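Odow teaches robots to tidy up, one toy at a time

Jan 16, 2022

The robotics company Odow has started a new round of home recordings for its project Hislow, which wants to teach a robot arm to put things away in ordinary rooms. The people who take part do the work with a gripper held in each hand, and the robot later learns from what they did.

Each participant receives 2 grippers and a list of 18 small household tasks. One of them is to collect soft toys from a bed and place them in a box. The company plans to gather 200 hours of recordings before the end of the project.

"A laboratory table is always too clean," said Dagim Gebremichael, who leads the recordings. "In a bedroom the toy is lying on a soft blanket, it is turned to one side, and another toy is touching it. We want the robot to meet this from the first day."

He added that new participants usually move too fast. They are asked to close the fingers slowly and to wait a moment before lifting. 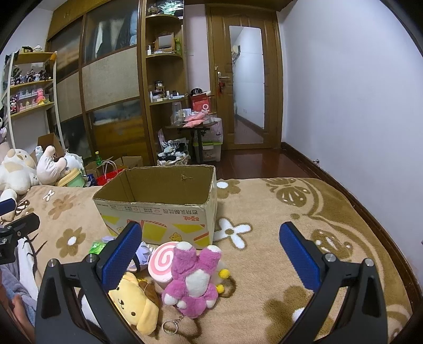
Toys in front of a cardboard box on a bed, with the gripper's blue pads open. Photo: Odow

The first results will be tested on Ara, the company's own two-armed robot, at its workshop in Adugna. Odow is still accepting households for the second group.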